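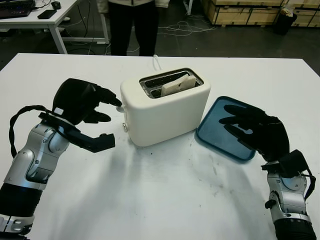
Fig. 2. A two-slot toaster with a slice of bread standing in the slot.

Heat in the Home: handout for session 2
Skedimthorpe evening science course

Welcome back! Last time we looked at what heat is. Tonight we get to how it moves, and I think this is where the subject really starts to open up.

Heat travels by conduction, convection and radiation. You met all of them before breakfast. The spoon left in your tea warmed up by conduction, the steam drifting to the ceiling was carried by convection, and if you made toast, most of the browning came from radiation — infrared light, given off by glowing wires and soaked up by the surface of the bread.

Why does bread go brown at all? Sugars and proteins near the surface react once they get hot enough, well above the boiling point of water. So the outside has to dry before it can colour. Stale bread has a head start, and a thick, moist slice lags behind (try both, it's a lovely thing to watch).

The wires in a toaster are usually nichrome, a mix of nickel and chromium. It resists the current strongly, so it heats up fast, and it forms a thin skin of oxide that stops it burning away. A clever material!

Worked example
A small heater at the Todell workshop draws 9 amps from a 230-volt supply.
Power = current × voltage = 9 × 230 = 2070 watts.
Run for 79 seconds, it uses 2070 × 79 = 163,530 joules, or 164 kJ to the nearest kilojoule.

To try before next session
Work out the current drawn by your own kettle from the rating on its base. Then read the Khokhar chapter on insulation — skip the part on double glazing, we'll do that together in May.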